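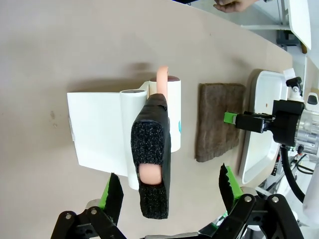

Wrist view, left arm. Lint roller, brown towel and white basin on the table, right arm over the basin.

Monday, April 22, 2019

Day one with the Karkska two-arm trial kit. Gutik has it on loan to us through September, at which point we either buy it or give it back with all the screws. Mitiku Gebru signed for the crates and has therefore been appointed resident expert, a post he learned about at lunch.

Unpacking took the morning. The quick-start card says 3 steps. Step 2 is "install and configure software."

Notes on the hardware, in the order it annoyed me:

Cables. The one off the back of the wrist is thick and has opinions. With the arm stretched out over the table it hangs in a curve below the housing and you end up planning the elbow around it. Sales sheet calls the routing "tidy." I'd like to see the desk of whoever wrote that.

Gripper pads. Green, with the dark toothed bit at the tips. I like these more than I expected to. Good bite on the towel. On anything smooth and round I'd want something softer, and there is a softer set in the price list under "options," along with most of the other things you'd want.

Wrist camera. Best part of the kit so far. You get both of your own fingers at the bottom of the view, so you can judge the last inch of an approach without walking over to the table. It also picks up a good slice of floor, a chair and anyone standing near the far side, so Mitiku's hand is now part of our records. Kit software has a mask tool for the background. Haven't tried it.

Teaching software (Statum, bundled). Works, in a sulky way. Lost the link to the right arm twice before noon, both times while saving. Save before you need to save, I suppose. Undo covers the last move only, and the manual is quite proud of that.

Table test. I didn't want to use the foam cubes in the box, as every kit on earth can pick up its own foam cubes. So, household junk: towel, basin, lint roller lying on its side. The roller is a rotten object and I recommend it to everybody. White rolls, a flat white sheet sticking out to the left, a curved peachy handle coming up between the rolls, and a black foam-covered block lying across the front. Where do you grab that? The grasp planner proposed the handle, then the sheet, then the handle again, and then asked me to confirm the object was "reachable." It was right between the fingers.

By hand (jogging the arm, planner off) the foam looks like the sensible place to take hold. The coarse stuff ought to suit the toothed tips. Want to try it properly tomorrow with the grip force turned down, in case the teeth chew it up.

White on white is going to be a problem. Sheet and rolls run together in the planner's outline and it thinks the whole lot is one lump. Beige table helps a bit. A darker mat might help more. Cruzado's kit had the same trouble when we looked at it, and their answer was to sell us a lamp.

Speed. Set to about 145 mm/s for today, which feels like watching someone parallel park. Leaving it there until the stop button has been checked on both arms and not only the left.

To do:
-- stop button, right arm
-- strain relief or at least a strap for the wrist cable
-- ask Gutik whether the soft pads can be added to the loan
-- mask tool
-- dark mat, try the roller again from the foam side
-- Mitiku: find out what the amber light means. The manual lists green, red, and "other."

Arms parked, controller off at the wall. Key is in the top drawer under the manual.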